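Project report: How small software startups in Roltham find their first business customers
Dewanti Ismail
Supervisor: Tormod Engebretsen
September 22, 2010

1. Background

The aim of this project was to understand how young software companies sell to their first large customer. In the course we read mostly about investment rounds, but the founders I met wanted to speak about sales. I chose three companies, Pellness, Blomqvist and Villholm, which all offer web tools for business users. Pellness makes a scheduling service, Blomqvist makes an invoicing program, and Villholm sells shared document storage.

2. Method

I made nine interviews in July, with founders and with sales staff. I also sent a short questionnaire to 249 office managers in the region and received 126 answers. The questionnaire asked who decides about new software, and how long a free trial should be. 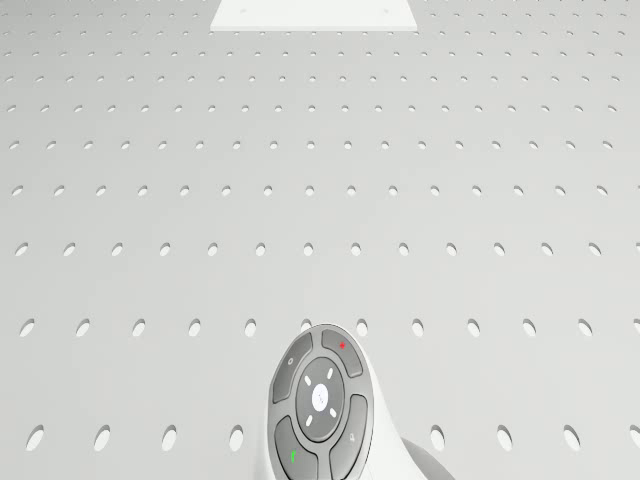

The answers were sorted by size of the company. I had planned to compare also by industry, but in some industries there were too few answers, so I left this part out.

3. Results

In small offices the manager usually decides alone. In larger companies the IT department must agree, and this makes the sale slower. Pellness told me that their first big contract needed four meetings only about data security — the price was discussed in one phone call.

Blomqvist had a different experience. Their customers came by recommendation from accountants, and the company has almost no advertising. Villholm tried advertising in a trade magazine and stopped, as the founders could not see any effect on the number of trials.

4. Weak points

All three companies are still in business, so the study says little about startups that failed. I would also ask the customers for interviews if I did the project again.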